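Small Tables: Cleaning and Storing

A folding table is useful in a small home, but it needs a little care. I have mine for 19 years and the top is still good.

Wipe the top with warm water and one drop of dish soap. Do not use the rough side of the sponge, it makes the surface dull. Dry it after with an old towel.
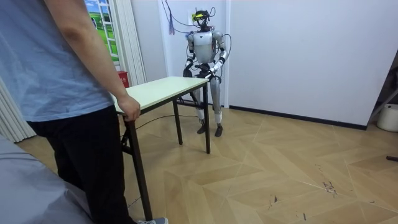

For the hinges I take a little candle wax. Oil collects dust and later you find it on your pants. Check the screws two times in a year.

If you store the table against a wall, put a piece of felt under the edge. My neighbor Uwe Seidel cuts his from old slippers. Keep it 30 centimeters away from the heater. 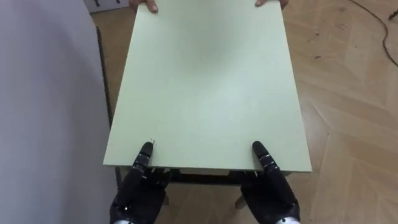
Pale green top, held at the far corners

Coffee stains: baking soda and water, wait ten minutes, wipe.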